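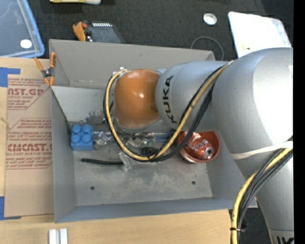
Filed under: Grants and Reporting, Toy Library

29 November 2023 | Posted by the Juritley Toy Library office

We use cookies to remember your settings. By continuing to browse you accept our cookie policy.

Second progress report to the Leker Fund

Grant purpose: sorting, cleaning and repacking the toy collection at the Vostavmont branch

Work since the last report

The back room at Vostavmont is now set up for sorting and has been in use all fall. Toys come out of storage in mixed loads and go through the metal bins before anything else is done with them. We started with plastic crates, as described in the application, and changed to metal after the first month. The crates held grit in the corners and two of them cracked. The metal bins are scratched and stained but they wipe down well, and the sloping sides make it easier to reach small pieces at the bottom.

We have sorted 2,579 pieces to date. This covers all of the building blocks, most of the play kitchen items and the first shelf of the puzzles. A piece is counted when it has been checked, cleaned and put in a labeled bag or set aside. The earlier figure in our first report included whole boxes counted as one piece, so the two reports can't be compared directly.

Of the pieces sorted, 369 have been taken out of the collection. Most were blocks with split edges or worn studs that no longer hold. The rest were play dishes with sharp chips and a small number of items too small for our under-threes rule. Chipped pieces were thrown away. The small items were passed to the Bailly branch, which lends to older children.

Building blocks

The blocks took longer than planned. Three different makes had been mixed together over the years, and they look alike but do not fit each other. We first tried sorting by color, which was fast but had to be done over when the sets came back from their first loans with pieces that didn't match. We now sort by fit first and color second. Every block set going out has been built up and taken apart once at the table before bagging.

The large blocks are finished. The medium blocks are finished except for one bag of odd pieces that we are keeping as spares.

Play kitchen

Bowls, cups and plates were washed in the kitchen sink across the hall and dried on racks overnight. Sets were made up again with matching sizes. We dropped the idea of matching colors in this category, as there were not enough of any one color to make a full set, and families who borrow them have not asked for it. There are now 20 complete kitchen sets on the shelf. Before the project, sets went out with whatever was in the bag.

Lids are still a problem. We have more pots than lids and have not found a source for replacements. Pots without lids are being lent out as they are, with a note on the label.

Room and equipment

The wooden tabletop was sanded and sealed in the first week. Shelving along the long wall is up. The label printer was replaced under warranty at no cost to the grant. We have not bought the second drying rack listed in the budget and would like to move that money to mesh bags, which wear out at the drawstring faster than we expected. Please confirm whether this needs a written change request.

Spending is otherwise in line with the budget. Receipts are attached separately, in the order used in the budget table.

Delays

We are 2 weeks behind on the puzzles. Each puzzle has to be put together to find out whether it is complete, and the larger floor puzzles need the whole table. We have moved them to the days when the branch is closed to borrowers.

Work planned for December

Finish the puzzles. Start on the wooden train tracks. Print the new picture labels for the front shelves so that children can put things back themselves. Bring the online catalog up to date with the new set numbers; at present it still shows the old ones, and borrowers have to ask at the desk.

The next report will include loan numbers for the repacked sets, along with a list of returns with missing pieces.

Get branch news by email. Enter your address to sign up for the Juritley newsletter. You can unsubscribe at any time.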